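Part-time toy kitchen sorter and checker
Sandoval Play Library

Print this page
E-mail this page

The Sandoval Play Library lends boxed sets of toys to day cares, preschools and families. We have 3,771 items on the shelves and a large share of them belong to the kitchen sets: plates, pans, cups, utensils and play food. We are looking for one person to check these sets when they come back, clean them, replace what is missing and get them ready to go out again.

The job is part-time, 80 hours a month, starting in June. Most of the work falls between 9 a.m. and 2 p.m. You would report to Isauro Ventura, who runs the lending room.

What the work is

A returned set is emptied onto a white table and checked against the card in the lid. Cookware goes to one side, dishes to another, and the play food is gathered up last. Small pieces get left inside cups and pans, so every container has to be looked into before it goes to the wash. Pieces that are cracked, sticky or chewed are set aside and written on the repair sheet. Everything else is washed, dried on racks overnight and boxed the next morning.

You would handle play fruit, colanders, saucepans, frying pans, spatulas, bowls and similar things all day. Some sets also have a larger piece, such as an oven, that needs to be wiped by hand and kept out of the sink. 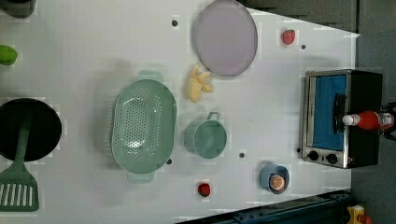 A red strawberry or strawberry-like fruit and an orange piece in something blue are on the white table both times.

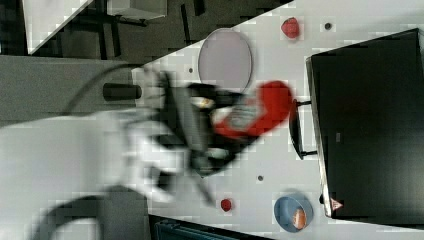
Do I need to know the sets before I start?

You will learn them in the first two weeks. Each set has a card with the name of every piece, and you will work next to Nii Dogbe until you can check a box without help. The two sets that take longest to learn are the Trirel and the Skisex, where many of the pieces are close in color and belong to different boxes.

What we need from you

You should be able to stand at a table for up to 40 minutes at a stretch and lift a packed box onto a waist-high shelf. Good color vision helps with sorting -- if yours is limited, tell us and we can give you the sets that are marked by number. You should be comfortable with simple record keeping on paper and on a computer. Experience in a day care, a thrift store or a commercial kitchen is useful but not required.

We use an unscented dish soap and a mild disinfectant. Gloves are provided in three sizes.

What we offer

Pay is by the hour and is set at the same rate as our front desk staff. The exact rate is given at the first phone call. There is paid sick time from the first month, free parking behind the building and a borrower's card for your household. Hours can be moved within the week if the lending room is told in advance. We close for two weeks in December, and one of those weeks is paid.

Our sets went out 2,455 times last year, and the kitchen boxes were the most requested. The busiest months are September and January. During those months we may ask for extra hours, which you are free to turn down.

How to apply

Send a short letter and a list of your past jobs to the lending room, or drop them off at the front desk on Dirkus Street before 4 p.m. Please include a phone number and the hours you can work. One reference is enough. Applicants we want to meet will be asked in for a paid trial morning, during which they will check and box one set with Nii.

Questions about the job can be left at the front desk for Isauro Ventura -- he returns calls in the afternoon.

Print this page
E-mail this page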